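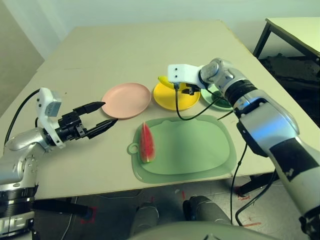
Nerea Bustamante schreibt, sie habe ihren Gunn schon dreimal ohne Salz laufen lassen und frage sich jetzt, ob sie damit etwas kaputt gemacht habe. Nein, Nerea, hast du nicht! Drei Durchgänge steckt der Enthärter weg, aber hol das Salz bitte nach, bevor du weiter spülst. Und weil die Frage öfter kommt, habe ich das Kapitel zur ersten Inbetriebnahme noch mal neu geschrieben. Die alte Fassung war, na ja, knapp gehalten.

3. Erste Inbetriebnahme des Tischgeschirrspülers

Ich gehe davon aus, dass das Gerät steht, waagerecht ausgerichtet ist und der Zulaufschlauch am Eckventil hängt (Kapitel 2). Wer mit dem Wassertank statt mit festem Anschluss arbeitet, überspringt bitte nur Schritt 2, alles andere gilt genauso.

3.1 Wasserhärte einstellen

1. Wasserhärte herausfinden. Die meisten Wasserwerke haben sie auf ihrer Webseite stehen, meistens gut versteckt unter »Trinkwasseranalyse«. Hier in Illton sind es 21 Grad deutscher Härte, also richtig hart, das merkt man schon am Wasserkocher.

2. Wasserhahn ganz aufdrehen und die Verschraubung mit einem Stück Küchenpapier abtasten. Bleibt das Papier trocken, weiter mit Schritt 3. Wird es feucht: Hahn zu, Dichtung neu einlegen, noch mal.

3. Gerät einschalten, Tür offen lassen. Die Programmtaste gedrückt halten, bis im Display ein H mit einer Ziffer blinkt. Ab Werk steht da H3.

4. Mit der Plus-Taste den passenden Wert wählen. Bis 7 Grad reicht H1, bis 14 nehme ich H3, darüber H5. Loslassen, kurz warten, bis das Blinken aufhört. Gespeichert wird von allein, es gibt keine Bestätigungstaste (ich habe sie beim ersten Mal ewig gesucht).

Hinweis: Nach einem Stromausfall springt meiner manchmal auf H3 zurück. Ob das alle machen, weiß ich nicht. Ich schaue halt kurz nach.

3.2 Salz einfüllen

1. Unteren Korb herausnehmen und den Deckel des Salzbehälters gegen den Uhrzeigersinn aufdrehen. Der sitzt beim ersten Mal ziemlich stramm.

2. Nur beim allerersten Mal: Wasser in den Behälter gießen, bis es am Rand steht. Bei mir passten fast 400 ml hinein. Später nie wieder Wasser nachfüllen!

3. Trichter aufsetzen und grobes Spülmaschinensalz einfüllen. Dabei läuft Wasser über, das gehört so.

4. Gewinde abwischen. Wirklich gründlich, ein einziges Körnchen reicht und der Deckel schließt nicht mehr sauber.

5. Deckel zudrehen und sofort das Kurzprogramm starten, leer, ohne Reiniger. Damit wird die übergelaufene Salzlake aus dem Innenraum gespült.

Achtung: Niemals Reiniger in den Salzbehälter füllen! Der Enthärter ist danach hinüber, und ein neuer kostet fast so viel wie ein gebrauchtes Gerät. Und bitte auch kein Speisesalz, selbst wenn es gerade das Einzige im Haus ist.

Diese Seite verwendet Cookies, um Inhalte zu personalisieren und Zugriffe zu analysieren. Alle akzeptieren | Nur notwendige | Einstellungen

3.3 Klarspüler

1. Klappe in der Tür öffnen (Lasche nach oben drücken, nicht daran ziehen).

2. Bis zur Markierung »max« auffüllen. Was danebengeht, mit einem Lappen aufnehmen, sonst schäumt der nächste Durchgang wie ein Schaumbad.

3. Dosierung auf Stufe 2 stellen. Haben die Gläser Schlieren, runter auf 1. Bleiben Wassertropfen stehen, rauf auf 3.

Ich nehme seit dem Frühjahr den Klarspüler von Zoltum und bin sehr zufrieden. Davor hatte ich einen anderen, der roch so penetrant nach Zitrone, dass der Tee am nächsten Morgen auch danach schmeckte.

3.4 Körbe beladen

Jetzt kommt der Teil, bei dem in jedem Haushalt gestritten wird.

1. Grobe Reste abkratzen, vorspülen braucht es nicht.

2. Große Teller unten hinten, kleine vorne. Zwischen zwei Tellern immer einen Finger breit Luft lassen.

3. Tassen und Gläser mit der Öffnung nach unten und leicht schräg, dann bleibt auf dem Boden keine Pfütze stehen.

4. Messer mit der Klinge nach unten in den Besteckkorb. Gute Küchenmesser spüle ich von Hand, da bin ich stur.

5. Den Sprüharm einmal mit der Hand drehen. Stößt er irgendwo an, umräumen!
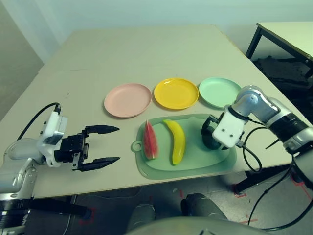
Kunststoff gehört nach oben und Schluss, hat mir jemand am Freitag unter die alte Fassung geschrieben, unten verziehe sich früher oder später jedes Teil. Grundsätzlich stimme ich zu, nur hat so ein kleines Tischgerät oben eben bloß eine schmale Tassenablage, und da geht kein Teller drauf. Ich mache es deshalb so:

1. Unter dem Teil nachsehen, ob ein Spülmaschinensymbol oder eine Temperatur steht. Steht nichts da, wird von Hand gespült.

2. Leichte Sachen zwischen zwei schwere Porzellanteile klemmen, damit sie der Wasserstrahl nicht umdreht. Umgedrehte Schüsselchen sind nachher voll mit Brühe, sehr eklig.

3. Eco oder das Kurzprogramm nehmen, auf keinen Fall Intensiv.

4. Nach Programmende die Tür einen Spalt öffnen und alles in Ruhe abkühlen lassen. Kunststoff trocknet schlecht, da hilft nur ein Geschirrtuch.

Achtung: Bretter aus Holz bitte draußen lassen. Meins hatte nach zwei Durchgängen einen Riss von vorne bis hinten, und es war ein schönes Brett.

3.5 Erstes richtiges Programm

1. Reiniger ins Fach geben und Klappe schließen, bis sie klickt. Bei einem halb vollen Gerät reicht eine halbe Portion Pulver. Tabs sind hier fast immer zu viel, deshalb bin ich beim Pulver geblieben.

2. Programm wählen. Intensiv läuft bei mir 179 Minuten, das ist fast ein Spielfilm mit Überlänge, und ich brauche es höchstens mal nach einem Auflauf. Für den Alltag nehme ich Eco.

3. Tür fest zudrücken, Start. In den ersten Sekunden brummt nur die Ablaufpumpe, dann erst kommt Wasser. Also nicht gleich wieder aufreißen!

4. Beim ersten Lauf in der Nähe bleiben und zwischendurch unter das Gerät fassen. Auch den Ablaufschlauch kontrollieren, er darf nirgends geknickt sein.

Wenn im Display E1 erscheint, kommt kein Wasser an: Hahn prüfen, Sieb im Zulauf prüfen, bei Tankbetrieb den Tank nachfüllen. E4 heißt, dass in der Bodenwanne Wasser steht. Dann Stecker ziehen, Hahn zu und weiter in Kapitel 6. Bei mir war es damals eine verrutschte Schlauchschelle, Ersatz gab es bei Nusham im Laden an der Theke.

Das Sieb am Boden nach dem ersten Durchgang einmal herausdrehen und ausspülen, danach reicht es alle zwei Wochen. Wie man es wieder richtig einsetzt (der Pfeil muss auf das Schlosssymbol zeigen), steht in Kapitel 4.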